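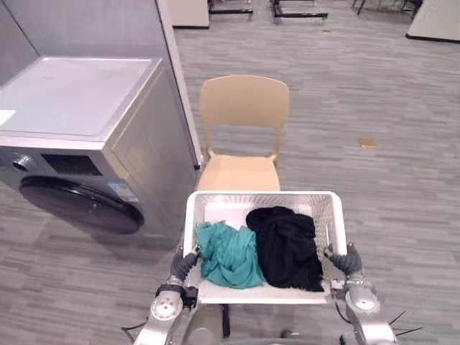

Hatmont Laundry Club, Plillville: Press Office (one desk, shared)

FOR IMMEDIATE RELEASE
Jun 22, 2019

CLUB DECLARES WAR ON THE HALF-CARRIED LOAD

PLILLVILLE. The Hatmont Laundry Club today opened its Summer of One Basket, a drive to get 700 local households moving their wash in a single trip, with no sock trail down the hall. Entrants pick one basket and stick with it for 30 days. Armfuls are disqualified, and so is the chin. 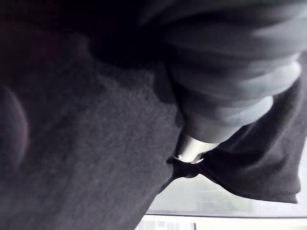 Dark clothes get their own division. They show every speck of lint and they vanish at the bottom of a hamper until the morning you need them. A small load is fine: a teal thing and a black thing in a white plastic basket make a perfectly legal entry.

"We printed 2,000 rule sheets," said Daryna Prokopenko. "The rule is to use the basket. We may have overdone the sheets."

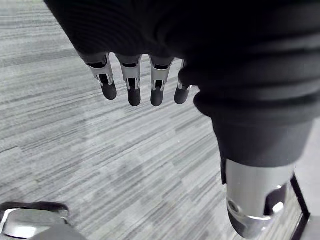 Dudek objected at the March meeting that a basket left full on a chair for six days is just a slower kind of pile, and asked that it be written into the rules. It now is, as Rule 6. Clothes must be out of the basket by bedtime, folded or at least lying flat.

Entry is free. Baskets with holes in the sides are welcome, as are the other kind.

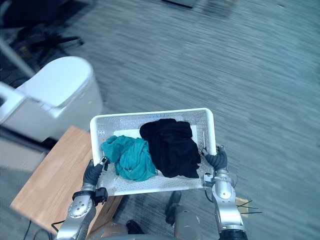 HOW TO ENTER

Pick up a rule sheet at the Hatmont front counter or at the Cetotdale branch. Sign the back. Press questions go to Daryna Prokopenko, who would be glad to get one.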